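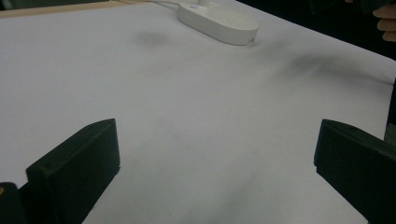 Jasgate Tischpapier von der Rolle: mein Eindruck nach einem Sommer

Ich gebe zu, dass ich bei Papier für den Tisch lange geizig war und immer alte Zeitungen genommen habe – mit dem Ergebnis, dass die Druckerschwärze an den Ärmeln meiner Enkel landete. Im März habe ich mir dann endlich die weiße Rolle von Jasgate bestellt, 40 Meter lang, und seitdem wird bei uns gemalt, gekleistert und auch mal Teig für Salzfiguren geknetet, dass es eine Freude ist!

Das Papier ist matt und angenehm griffig, Buntstifte und Wachskreiden haften wunderbar. Bei Wasserfarben wellt es sich, wenn die Kinder es gar zu gut meinen, aber durchgeweicht ist es mir nur einmal (ein ganzes umgekipptes Glas, da hilft wohl nichts). Knicke vom Abrollen bleiben leider sichtbar, auch wenn man mit der Hand darüberstreicht. Meine Nachbarin Ayane Ogura bügelt ihre Bahnen sogar auf kleinster Stufe, dazu fehlt mir die Geduld.

Weniger gefallen hat mir die Abreißkante am Karton, die ist schon nach ein paar Wochen stumpf geworden. Ich nehme jetzt die große Schere. Eine Bahn bleibt bei uns meist mehrere Tage liegen, und für den Herbst ist die zweite Rolle schon bestellt.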